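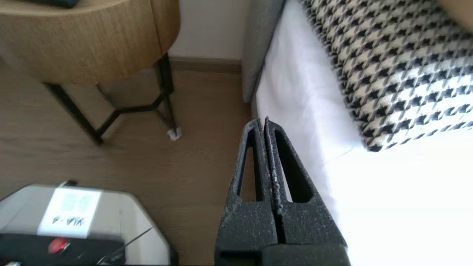
**3. The bedside table as a storage object**

Guest rooms get studied by the bed. Mattress, linen, noise, light, then maybe the desk. The table next to the bed gets one line in most room surveys, if that, and it's usually a line on height. Our interest is narrower and a bit duller: what the small round table lets a guest put down, find again in the dark, and put away. The type we looked at stands on thin black metal legs with a brace low down between them, right up beside the upholstered bed frame, and floor shows underneath. That matters for dropped things. A sock or a charger under a table like this can be seen and reached. Under the boxed sort with a plinth it's gone till the next deep clean.

The room used throughout this section is at the Zurkside house, one of the three properties in the study (the others being Penry and Akville, see Section 2). Same wooden floor right through, white walls. Notes by Gwilliam, checked by Ruddock, September 2025.

**3.1 Shape and edge**

Round tops lose area. Everyone says so and it's true -- a square top of the same width gives you more surface, plus corners. Corners are where hips and shins go at night though, and in our interviews the complaint about bruises came up far more than the complaint about space. Penry has square ones. Penry also has the bruises.

The second thing is the lip. A flat top with a sharp edge lets a phone slide off when the bed gets bumped. A raised rim stops most of that and gives the hand something to follow in the dark. Guests described feeling along the edge first, then inwards. We hadn't asked about this, it came up on its own in May and we added a question after.

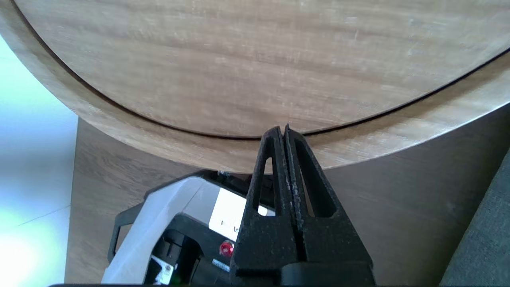
Cleaning staff were less keen. A rim collects crumbs, and a cloth run flat across the top leaves a line of dust on the inside of the curve. The Brikden cleaning sheet says one wipe per surface, which isn't enough here. Staff at Zurkside do a second pass round the edge with a folded corner of the cloth. Not written down anywhere, they just do it. We'd suggest it goes on the sheet.

**3.2 What lives on top**

Hotels fill the top before the guest arrives. Telephone, remote, sometimes a card with the breakfast times. The guest then adds a phone, glasses, a glass of water, tablets, a book. On a small circular surface the fixed items decide where all the rest goes. A corded telephone is the worst of them as it has a footprint, a handset which needs lifting clearance and a cord that wants room of its own. Put at the back it does least harm. The remote has no proper home at all and ends up wherever it was last dropped.

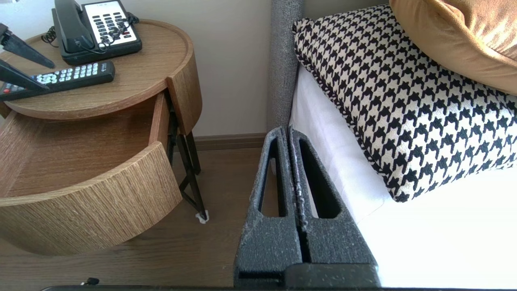
*Figure 3. Round nightstand with the drawer open. Telephone towards the back of the top, remote control nearer the front, drawer empty.*

The layout in Fig. 3 leaves not much free surface. The remote lies diagonally across the front of the tray, the part closest to hand for a water glass. Ruddock's suggestion is simple: remote in the drawer, telephone stays. Gwilliam disagrees -- guests ring down when they can't see a remote, and the Zurkside desk log bears this out to some extent (Section 5).

**3.3 The drawer**

A curved drawer front looks well and stores badly. Straight-sided things like books and tablet boxes leave odd gaps against the curve. Even so, guests at Zurkside who said they used the drawer mostly liked it. Passports, earplugs, jewellery. Small stuff. The trouble is leaving things behind, and several guests said they only open it again if they remember putting somthing in.

One cheap fix is leaving the drawer part open on check-out morning as a sign that it's been looked at. We tried this with housekeeping and it took no time to learn.

**3.4 Cords and the wall**

Last point, and the one we'd underestimated. The table can't be moved further than its shortest cord. Guests shift bedside tables a lot, nearer the pillow or out of the way of a suitcase, and the telephone lead puts a stop to it.
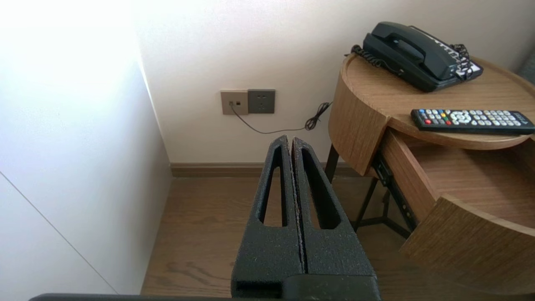 *Figure 4. Wall plates beside the table, with the black cord running from the jack in the left-hand plate.*

Where the slack goes depends on who last plugged it in. Left loose it makes a loop low down by the wall, and vacuuming round it is slow. A clip on the back leg would hold it. We didn't test clips. Akville has them on its desk lamps and the staff there had no complaints, but a lamp lead isn't handled daily in the same way, so we dont lean on that. Section 4 takes up the desk.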